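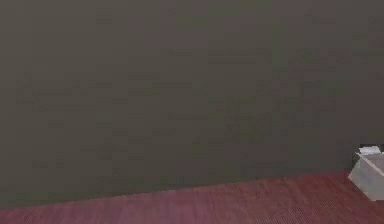 Moving to Luduvmont has turned me into a person who talks about paint. I used to make fun of those people! Now I have 26 little sample cards taped up in the hallway and opinions about every single one.

It started with the bedroom. I wanted a dark gray, and I figured gray was gray, so I grabbed a can of something called Galbraith at the hardware store on Tuesday and went home happy. By the time I'd done one wall it had gone green on me. A nice green, sort of like old olives, but I had just bought gray curtains and the two of them were not getting along.

So back I went. The woman at the counter told me most dark grays have some green or brown or blue hiding in them, and you only notice once there's a lot of it up. She had me try Drudum, which leans brown, and I put big squares of it on paper and moved them from room to room all evening (my dog followed me the whole way, very concerned). At 8 in the morning it looked like mud. At dinner time, with the lamp on, I loved it.

I've spent 60 dollars on samples so far, and the bedroom still has one green wall and three beige ones. My sister thinks I should leave it like that. I'm kind of getting used to it, and the curtains can always go in the den.

If any of you have lived with a really dark bedroom, tell me how it felt in January. I'm going back for a second can of Galbraith this weekend unless somebody talks me out of it.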